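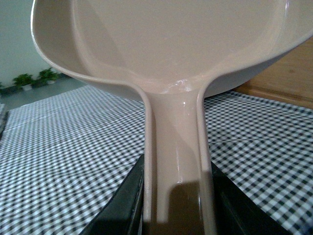
La grosse pelle en plastique beige.

Odeur de rance dans un bac à croquettes, comment vous faites ?

Bonjour à tous, je me lance parce que je tourne en rond depuis deux semaines. On a un gros chien (Esteban, 38 kilos de tendresse et de bave) et pour économiser un peu on s'est mis à acheter les croquettes en sacs de 15 kg. Je verse tout dans un bac en plastique avec couvercle, je sers à la pelle, et jusque-là très bien. Sauf que depuis mars le bac sent le vieux gras dès qu'on l'ouvre. Je l'ai lavé 2 fois au liquide vaisselle, séché au torchon, rempli avec un sac neuf, et trois jours plus tard rebelote !

Mes questions en vrac : est-ce que ça vient du plastique ? Est-ce que les croquettes sont encore bonnes ? Et est-ce que la pelle peut rester dans le bac ou c'est une bêtise ? Le chien mange toujours, mais lui il mangerait le paillasson, donc ce n'est pas un indicateur. 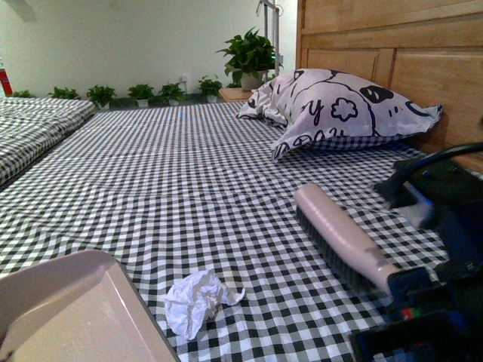 J'ajoute que le bac est dans la buanderie, à côté du sèche-linge, et qu'il y fait vite chaud. Je pourrais le mettre dans le couloir mais le couvercle ferme mal et je crains qu'on sente tout ça jusque dans les chambres. Bref, si quelqu'un a une méthode qui marche vraiment je suis preneuse, et si possible sans racheter tout un équipement.
Posté par Purnow

4 réactions « moi aussi » – 487 vues – Rubrique Animaux / Alimentation

Candham
Coucou Purnow ! J'ai eu exactement la même chose et j'ai mis des mois à comprendre. Les croquettes sont enrobées de graisse, cette graisse se dépose sur les parois et elle s'oxyde. Le liquide vaisselle enlève le plus gros, mais dans un plastique un peu rayé il en reste toujours. Chez moi voilà ce qui a marché : je vide complètement, j'essuie d'abord à l'essuie-tout à sec (tu vas voir la couleur, c'est parlant), puis eau bien chaude avec des cristaux de soude, deux bonnes cuillères à soupe pour 5 litres, avec des gants, et je laisse tremper une heure. Je rince plusieurs fois, puis séchage à l'air, ouvert, toute une nuit. Le torchon ne suffit pas, il reste de l'humidité dans les coins et sous le rebord du couvercle.

Ensuite, et c'est le plus important à mon avis : ne verse plus en vrac. Tu poses le sac d'origine dans le bac, tu roules le haut, une grosse pince à linge et c'est réglé. Les sacs sont prévus pour protéger du gras et de l'air, et en plus tu gardes le numéro de lot et la date sous la main si jamais il y a un rappel. Le mien tient cinq semaines comme ça sans aucune odeur.

Pour la pelle, je la lave une fois par semaine et je l'accroche à un clou au-dessus. Avant je la laissais dedans et le manche était tout collant, beurk.

Ah, et sors-moi ce bac de la buanderie ! La chaleur du sèche-linge, c'est ce qu'il y a de pire pour les graisses.
11 personnes ont trouvé cette réponse utile

Beltthorpe
bicarbonate et vinaigre, ça marche pour tout

Candham
@Beltthorpe mélangés ensemble ça s'annule à peu près, ça mousse et puis plus rien... Du bicarbonate seul, à sec, une nuit dans le bac fermé, oui, ça aide pour l'odeur qui reste. Mais il faut dégraisser avant.

Tilleul_du_34
Pour savoir si elles sont encore bonnes : prends-en une poignée et compare avec un sac tout juste ouvert. Si ça sent la peinture ou la vieille huile de friture, poubelle, même si le chien en réclame. Le mien a eu le ventre en vrac pendant une semaine avec un fond de sac que je n'avais pas voulu jeter. Et ne verse jamais le neuf sur l'ancien, finis d'abord le fond. Perso je suis repassé aux sacs plus petits l'été, c'est plus cher au kilo mais je ne jette plus rien.

Purnow
Merci beaucoup !! Je versais le neuf sur l'ancien, évidemment... Cristaux de soude achetés ce matin, le bac trempe dans la baignoire et l'eau est déjà d'un jaune affreux. Je remets le sac entier dedans dès demain, dans le couloir, et je vous redis dans un mois.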